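Reading time: 2 min

BLOCKS, WEEK 2: ONE BLOCK, MANY QUESTIONS
Handout for the Materials and Play course, Jurura

Welcome back! Last time we sorted shapes. This week we slow right down and give a whole session to a single plain block, and I promise there's more in it than you'd think. Please read this before class and bring a pencil, a soft cloth and any old block you can find at home (the more beaten up the better!).

1. Surface

Start with the faces. A matte face spreads the light out, so small marks stay quiet until you tilt the thing toward a window. A glossy one throws back a bright patch and hides everything next to it. Look for scuffs, pale streaks, that slightly chalky look some greens take on. Then look at the edges. Are they sharp, or softly rounded? Rounded edges catch a thin line of light, and that line is a gift when you're drawing.
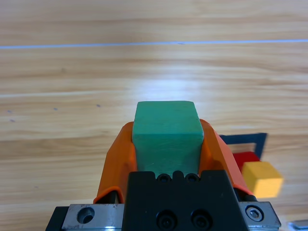
Spahić wrote in the margin of last February's handout that we spend far too long on faces and not nearly long enough on corners, and that a student who can draw one corner well can draw the whole block. I half agree! So corners get their own section this time.

2. Color and light

Green is a wonderful color to practice on because it shifts so easily. The same block can look nearly blue-green on one side and much fresher on top. Don't reach for black when you shade it. Try a darker green first, then a touch of brown, and compare the two on scrap paper.

Watch what happens on the table too. A shadow on pale wood often picks up a little of the block's own color, and once you've noticed it you will see it under cups, apples, everything. Warm woods are lovely for this. Run your eye along the grain before you begin and decide which way your background lines will go.

3. Corners and placement

Set your block down square to the table edge and sketch it. Now turn it so a corner points toward you or off to one side, and sketch it again. The second drawing nearly always has more life in it. You get two side faces to compare, and the top becomes a shape you have to measure with care.

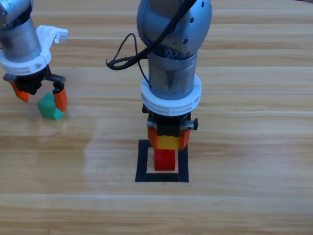 Do I need to draw the wood grain as well?
A few long, light lines are plenty, and they should stop short of the block so that its edges stay clear.

4. For next time

Make up to 100 small sketches of your block over the two weeks. Yes, really! Thumbnails count, and so do the bad ones. Put the lightest face in first on at least half of them. Keep them all in order in your folder and bring the folder to class, along with the block.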